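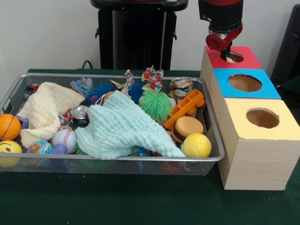 In January I took a day off from work and went to Gancombe, where they film the hospital series "Cirnance". The studio opens its doors to visitors a few times each winter, between the shooting of two seasons. I have watched every episode since the beginning, 33 in total, some of them three times, so for me it was not a hard decision.

I am writing this only now, on May 1, 2020, because I finally have time at home and because several readers asked me if the visit is worth the money. I hope it will be possible again. At the moment the studio page says only that all tours are stopped and that tickets can be moved to a later day.

The way there

Gancombe is a small town and the studio is outside of it, in a former cold store for fruit. From the train station you take bus 19, and you must tell the driver that you want to get off at the studio, otherwise he passes it. I did not know this and walked back along the road for a good while. The building has no big sign. There is a gray door, a bell, and a paper with the name of the production company, Fondgate, in a plastic cover.

We were a group of mostly couples, plus one father with two teenage daughters who knew more than all the rest of us together. The guide was Montri Inthanon. He worked in the set department for the first two seasons and now he does the tours and helps with the storage. He speaks quietly and you have to stay near him, but what he says is interesting, and he does not read it from a card.

The ward

The tour begins with the hospital ward, and I must say that I stopped in the door like a child. On television it is a long hall that goes around a corner and seems to continue. In reality it has one corner only, and behind the corner is a wall. When the doctors walk and talk for two minutes, they walk to the corner, the camera stops, everybody goes back to the start, somebody changes the notices on the walls, and they walk again. Montri showed us two places where you can notice it in season one, because the same fire extinguisher is passed twice. I looked for it at home and he is right. It is in episode four, when Dr. Saller is told about the transfer.

The ceiling is missing in most rooms. Over the beds there are only pipes and lamps. In the operating room there is half a ceiling, on the side where the camera looks up from the patient's view. The younger daughter asked if the patients are real actors, and Montri said that for the long operations they use a body made of silicone, and that for one season this body had a name on the call sheet and was given a birthday cake by the crew.

We were allowed to sit on the bench outside room six, where the last talk between the two sisters was filmed. I will not write more about it for those who did not see the end of season three. A woman from our group cried a little. The bench is very low and not comfortable.

Windows and weather

What I liked most was something I never thought about before, the windows. Behind every window of the ward hangs a printed cloth with a view of the city. There is one for day and one for night, and the night one has small holes with lights behind. The series plays in the invented city of Thepsuriya, and the view was put together from photos of different places, so that no viewer can say "I know this street." The cloth in the director's office is 126 feet long and is the most expensive single thing on the whole set. It gets wrinkles when the air is dry, and then someone has to go behind it with a steamer, also in the middle of a shooting day.

The rain on the glass comes from a garden hose with many holes. Montri turned it on for us for a moment, and it was so loud that nobody could have heard a word of dialogue. He explained that in the rain scenes nearly all the voices are recorded again later. After this I listened to the farewell scene on the roof with headphones, and yes – the voices are a bit too close.

Costumes

The costume room is narrow and very full. There are around 265 white coats, which sounds crazy, but each main doctor needs the same coat clean, used, and with blood in several amounts, and the extras need theirs too. Every coat has a small label in the collar with the episode and the scene. We were not allowed to touch anything, and no photos here, because some clothes for the new season were already hanging behind a curtain. The older daughter tried to look under the curtain and was asked in a friendly way to come back to the group.

What I liked less

The tour is announced as two and a half hours. We were finished after less than two, and the last part was the shop. The shop is poor, in my opinion. There are mugs, a bag, and a script of the pilot episode, which I bought, but the print is so small that I read it with a magnifying glass. There is no cafe. A machine gives coffee and soup, and I believe from the same pipe.

Also, it was cold in the halls. The heating is off when they are not shooting, and most of us kept our coats and hats on. Please take warm shoes if you go in winter, the floor is concrete.

The police station, which we see so often in season two, is not there anymore. It was taken down and the walls were used for the new children's ward, and this one was closed to us. I understand it, but the web page still had a photo of the police station when I booked, and one man had come mainly for that. He asked for a part of his money back. I don't know if he got it.

At the end

Before the shop there is time for questions. I asked if the pause between the seasons will be as long as the last one. Montri said that he is only told when the paint has to be dry, and the paint had to be dry at the end of that month. The father asked about the rumor that Dr. Saller comes back. Montri looked at his shoes for some time and then asked if there were other questions – so each of us can think what he wants. The daughters discussed it all the way to the bus.

For the return, the bus stops on the other side of the road, a little further down, next to the garden center. The last one goes shortly after six.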